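Filed under: Robot learning > Collecting demos > Simulation

Wanda Dvorak
I have 300 simulated pick demos and my policy still grabs at thin air next to the object. Do I just need more? My advisor says 1168, a number I suspect he got from a dream.

Spyros Janevski
More data. Always more data.

Shirley Yeoman
Before you spend another weekend on it, check how varied your 300 are. Mine all started from the same arm pose, so the policy learned one lovely swoop and did it regardless. 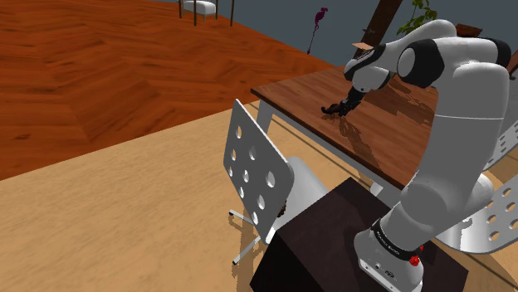 Move the object, turn it, shift the light. I re-recorded in batches of 12 with a new layout each time. Keep a few clumsy grasps with a recovery, too. It will need those.

Todor Papadopoulos
Have you tried a bigger gripper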